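Teaching by Demonstration, Part 2: Remote Control in the Simulator
Course notes, Mirta Villalba and Nicanor Godoy
Revised 10 Aug 2019

In Part 1 you moved the real arm with your hands and the joints were recorded. Now you do the same work from the keyboard or the hand controller, with the arm in simulation. The operator gives only the motion of the gripper. The joint angles are computed by the program, so the elbow can move in a way you did not expect. Please watch it - especially when the arm reaches over glasses.

One demonstration begins when the arm leaves its home pose and ends when the object is released and the gripper has gone up again. Long pauses should be avoided. If you need to think, think before you press record.
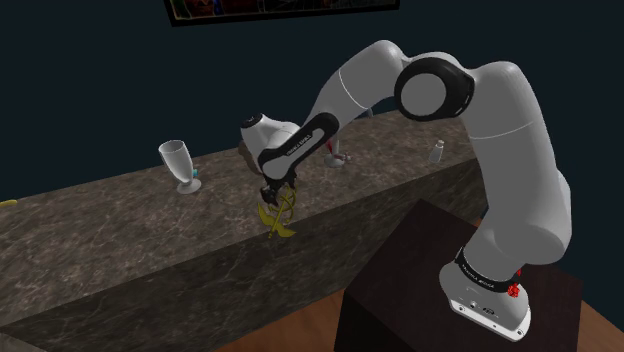 Objects with thin or curved parts are harder than blocks. Come from above, turn the wrist first, and close the fingers slowly. After the grasp, lift a little and wait two seconds before you travel to the side. A held object can reach lower than the fingers, so the height of the gripper alone does not tell you if the way is free.

Each pair records 19 demonstrations. Change roles after every two. A failed grasp is kept in the file and marked F, and it does not count for the 19. Do not repair a bad trial by editing the path.

Save your files in the Jekov folder under both surnames. Questions about the controller go to Usa Phuthong.

Reading for next time: the Cisternas notes, section 2, on how to cut a demonstration into steps.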